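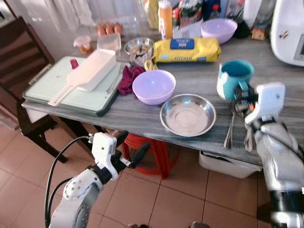

Handout 7, page 2

The Household Inventory as a Source
Notes to go with the lecture of October 21, 2022

Welcome back, everyone, and thank you for bearing with me through all that Latin last time. Today we turn to probate inventories, the lists drawn up of a person's goods after they died. I have a great soft spot for them, and I hope you will too by the time we finish with the Padisholm bundle.

An inventory was made for money. The men who walked through the house wanted a value for the estate, so they wrote down what could be sold and often passed over what could not. Cheap wooden spoons, chipped bowls and half a sack of onions may be missing altogether, or hidden under that maddening phrase "other small things". Please don't decide that a family ate with their fingers just from a gap in the list!

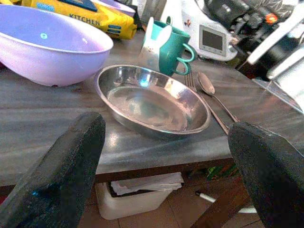

Do look at the order of the entries as well. Appraisers usually went room by room, and Finlay MacBrayne has used this to sketch house plans for parishes where hardly a wall survives. Ulises Mansilla is more cautious – he thinks many clerks tidied their notes afterwards, grouping pewter with pewter and linen with linen. Read both before the seminar, as I go back and forth on it myself.
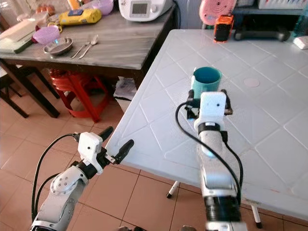
Then there is the matter of words. A "board" may be a table, a shelf or a plank on trestles, and a "cup" in January may turn up as a "pot" when the widow's own goods are listed later on. Keep a small glossary as you go along, with the spelling exactly as you found it.

For next time: transcribe the first two sheets of the bundle and bring your questions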